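Ticket: Network drops in break area, Trarkdale office
Opened by: Toon Boersma
Assigned to: Ward Dijkstra
Status: Resolved, monitoring through December

Reported problem
Wireless clients in the break area lose connection for up to 30 seconds, several times an hour. Wired desks on the same floor are not affected. The user reports that the problem began after the access point firmware update.

Initial checks
Signal strength at the counter is normal. DHCP leases are renewing on schedule and the address pool is not full. Rolled the access point back to the previous firmware. Drops continued, so the update was ruled out and reapplied.

Switch log shows port 9 going down and coming back up. The access point stays powered through each event, which points to the data link and not to PoE. Error counter on the port stood at 370 CRC errors after one morning. Cleared the counter before further testing. 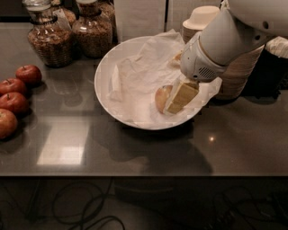
Break area counter, black cables on the floor in front.

Cable test
Moved the access point to port 2 with the same patch cable. Errors followed the cable. Tested the wall run separately with the Ledus tester: all pairs pass, length within limits. The patch cable failed on one pair when flexed near the plug.

Fix
Replaced the patch cable between the switch and the panel. Returned the access point to port 9. Port negotiated at full speed and the CRC counter read zero at 4:30 p.m.

Follow-up
Toon confirmed that video calls from the break area ran without a drop. Old cable cut and discarded. Port alerts turned on for both uplinks. Estent site uses patch cables from the same box; separate ticket to be opened for those.

W. Dijkstra

Tarawneh IT Support | Contact the help desk | Back to top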